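Skenelum Parcel Collection Scheme: Frequently Asked Questions

Last revised March 2019

The Skenelum Parcel Collection Scheme receives and holds food parcels, dry goods and small orders on behalf of households in Skenelum, Nulness and the outlying farms. Orders are carried on the Ravn and handed over at the Skimville depot. The answers below cover the questions most often put to the depot office. Members should also read the scheme rules, a copy of which is supplied on joining.

Joining the scheme

Who may join?

Any household whose main address lies within the delivery area may join. Holiday lets may be registered by the owner, who remains responsible for all goods ordered in the name of the property. Businesses should apply for a trade account, for which a separate form is available.

Is there a charge?

Membership is free. A handling charge is made on each consignment according to its weight. The current table of charges is displayed at the depot counter and is reviewed each June.

How is my household identified?

Each household is given a member number, which must appear on every order above the name. Goods that arrive with a name alone are placed on the enquiry shelf until they can be matched, and this may delay collection by one sailing.

Placing an order

Which suppliers can I use?

Members may order from any supplier willing to deliver to the mainland quay. The scheme does not recommend suppliers and takes no part in the sale. Questions about price, quality or missing items should be put to the supplier directly.

How large may an order be?

A single consignment may not exceed 200 kilograms. Larger loads, including building materials and animal feed, must be booked as freight with the harbour office. No single item should be too heavy for one person to lift safely.

May neighbours order together?

Yes. Up to 6 households may share a consignment, provided that one member number is given for the whole. The scheme does not divide shared goods, and the household named on the label must collect everything together.

Packing and storage

How should dry goods be packed?

Tea, coffee, flour, pulses and similar goods should travel in sealed packets inside a strong outer box. Paper sacks are accepted if they are dry and undamaged on arrival at the quay. Foil pouches keep out damp well, although they can be pierced by sharp corners and should not be packed beside tins.

Members collecting loose items are asked to bring their own bags. The depot no longer supplies carriers, and boxes are returned to the quay for use again.

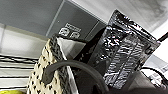
Can chilled or frozen food be sent?

Chilled food is accepted on the morning sailing only and must be collected the same day. Frozen food is not accepted, as the depot has no freezer. Any chilled goods left after closing will be disposed of, and no refund can be offered by the scheme.

Are there things I may not send?

Fuel, gas canisters, fireworks, live animals and medicines needing a prescription may not be sent through the scheme. Alcohol may be ordered by adults and will be released only to a person able to show proof of age.

Collection

How will I know that my order has arrived?

A list of member numbers is posted in the depot window after each sailing. Members who have given a telephone number will also receive a text message. Messages are sent once all goods have been sorted – please do not travel to the depot before yours arrives.

Can someone else collect for me?

Another person may collect if they bring a signed note giving your member number and their own name. A standing permission can be recorded for a carer or relative, and may be withdrawn at any time.

How long will goods be held?

Dry goods are held for 14 days. After that time a reminder is sent, and goods still not collected may be returned to the supplier at the member's expense.

What if something is damaged?

Damage should be reported at the counter before the goods are taken away. Staff will note it on the delivery sheet and give you a copy to send to the supplier. Claims for damage at sea are handled by the harbour office and require the same sheet.

Contact

Written enquiries should be addressed to Sólveig Hviid, Scheme Manager, at the Skimville depot. Please quote your member number and, where possible, the date of the sailing. Complaints are acknowledged in writing, and a full reply follows once the delivery records have been checked.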